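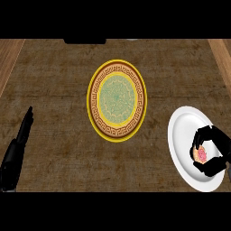 Six mois que je prête sur Allier, la plateforme de financement participatif solidaire, et je suis conquise ! On choisit son projet, on met à partir de 2 euros, et les remboursements tombent chaque mois. Mon premier prêt est allé à l'atelier d'Apinya Ongart, qui fait de la vaisselle : des assiettes blanches toutes simples et d'autres très ornées, un peu comme celle du milieu sur le plateau brun. Elle cherchait 3 000 euros, 107 prêteurs ont suivi – j'en étais, et très fière !

Les fiches sont claires, le risque est annoncé avant de valider. Petit bémol, l'appli rame au moment du virement. J'y retourne en mai, c'est sûr.

Boglárka Orbán, 22/01/2024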